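About Us

Clullumach started at a kitchen bench, with a box of borrowed cookbooks and a landlord who was very patient about the smell of burnt sugar. We're a small cooking school for home cooks, and we've been teaching people to feed themselves and the ones they love for 15 years now. We still get a little flutter of nerves before the first class of every term, and we hope that never goes away.

Our home is the old Ostitz bakery, at the top of the hill where the bus turns around. When we took over the lease the ovens hadn't been lit in a long while and there were pigeons in the flour loft (they've since moved next door, and seem very happy). We kept the big front windows and the worn step at the door, and we put in 2 teaching kitchens, one for bread and pastry and the other for everything else. If you come in the morning you'll get the best of the light and very likely the end of somebody's loaf.

We teach the kind of cooking that happens on an ordinary night after work. Soups, roasts, dumplings, a proper pie crust, what to do with a whole chicken, what to do with the zucchini your neighbour keeps leaving on the porch. Our longest running course is called Jakab, after the street where our very first classes were held, and it takes complete beginners through eight evenings of basics. People come in worried about how to hold a knife and leave arguing about how much garlic belongs in a stew, and we couldn't be prouder of them! 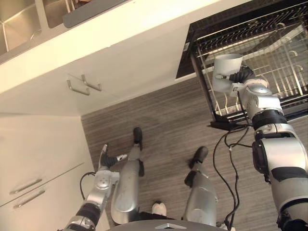 We also run Grornetetti, our preserving weekend, every year in May. The name is a bit of family nonsense that stuck, and by now it would feel wrong to call it anything else. We do pickles, marmalade, fermented cabbage and whatever else has turned up at the market, and everyone takes home a share of the jars. Last time we filled 620 of them, and the shelves in the hallway are still groaning under our portion.

Over the years we've kept a recipe binder that anyone who takes a class is welcome to add to. It has 1,177 recipes in it at the moment, some typed up beautifully, some on the backs of envelopes, and at least three for the same lemon slice with very different opinions on the icing. You're welcome to sit and leaf through it with a cup of tea, whether or not you're booked into anything.

Classes are kept small so there's always a stove free and someone close by to ask. Aprons and ingredients are included, and we can work around most allergies if you let us know when you book – please do tell us, even if it seems like a small thing. Teenagers are welcome in the evening courses with a grown-up, and we have a separate holiday program for younger kids that fills up quickly.

Gift vouchers are available at the front counter or through our bookings page. They don't expire. If you'd like to have a look before you sign up, come by any time the lights are on and we'll show you around.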